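Wednesday, June 17, 2020

Dear diary, I am up far too late again, but I want to get this down while the tea is still warm. Chia-jung Siu had me over to Barbridge to try the Vevemik arm, the starter kit we've been going back and forth over since February, and I stayed the whole afternoon and then some!

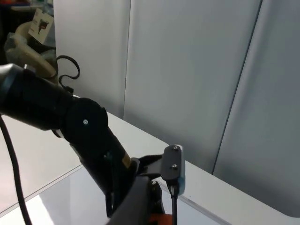

I still think the price is steep, though 372 a month with the support line thrown in isn't so bad once you remember what Rirelard wanted from us (and theirs came without any training at all). Tin-yau Chuang says I should stop reading the price sheet and just play with the thing, and I suppose he has a point.

Evening notes, before I forget

1. The practice task is stacking blocks, on a plain whiteboard with a loop drawn on it in marker. I liked that very much, as I could do the same at my own kitchen table.

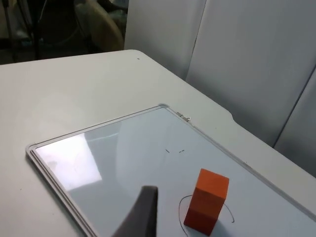
2. The lessons. There are 21 of them in the booklet and I got through the first few, slowly, with Chia-jung being patient about my questions. The writing is friendly enough, but whoever did the chapter on setup must have been in a hurry, and I went over one page so many times I could recite it.

3. Moving one block. I do love watching it carry something, I could sit there all day. 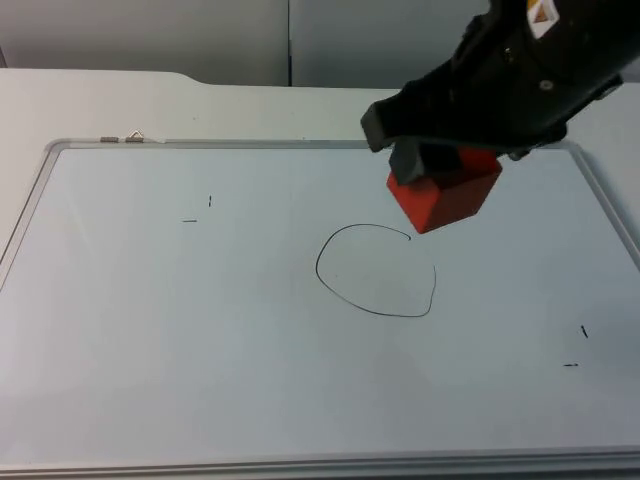 The red cube in the gripper, over the board.

4. Ask about the warranty, and whether the trial can run 50 days, as the Ko people got.

I told Chia-jung I'd sleep on it, and she laughed, knowing me as she does. 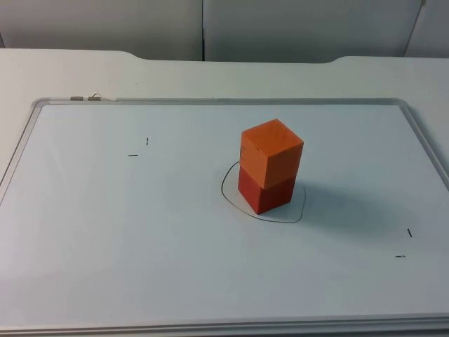 Anyway, the bus home was slow and I missed supper, so it was toast and the last of the plum jam. I'll call Tin-yau in the morning and see if he wants to split the first month with me.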